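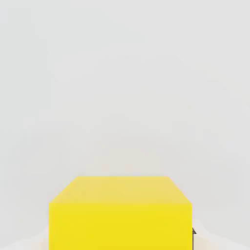

27 jun 2023. Cuaderno del taller, refugio Pasura. Primera semana con la lectora de microchips nueva (Gindley) y sigue dando guerra. Lee bien en mesa, con el chip suelto. Con perro delante, otra cosa: a la altura del hombro falla, hay que bajar casi hasta el codo y pasar dos veces. Para las etiquetas de zona del plano de jaulas sigo sin decidir color; el amarillo del cubo grande me vale para cuarentena, se distingue de lejos, y dejo el verde para adopción. Pendiente hablarlo con los de la mañana.

Base de datos. Importadas 1310 fichas del sistema viejo. De esas, 311 sin fecha de vacuna, o con la fecha en el campo de notas (!!). Script de limpieza pasado dos veces, la segunda ya sin errores, pero las de gatos salen con el peso en gramos y las de perros en kilos. No tocar hasta que se decida unidad. Copia hecha antes de todo, está en el disco Prindanell, carpeta "previo".

Cerraduras. Cambiadas 8 en el módulo B. El modelo Śliwiński encaja peor de lo que decía el catálogo, he tenido que limar el pestillo en tres. Quedan cinco por cambiar en el C. Ojo con la jaula del fondo: cierra pero no hace clic, hay que tirar para comprobar. Puesta brida provisional.

Comedero automático: desmontado otra vez. El motor gira, el sinfín no. Pienso húmedo apelmazado en la boca, lo de siempre. Probar con el grano pequeño y la tapa con junta. Si vuelve a atascarse lo retiro, estamos perdiendo mas tiempo limpiandolo que llenando cuencos a mano.

Ayuntamiento: piden el listado de entradas y salidas desde diciembre para la renovación del convenio. Lo puedo sacar de la base en cuanto estén arregladas las fechas. Quieren separadas las devoluciones al dueño y las adopciones, en el sistema viejo iba todo junto como "salida". Eso a mano, me temo.

Comprar: bridas, lima plana, pilas AA, cinta de las dos caras.

Mañana: lectora con el mastín, a ver si con tanto pelo llega. Y preguntar a Gindley por la antena larga.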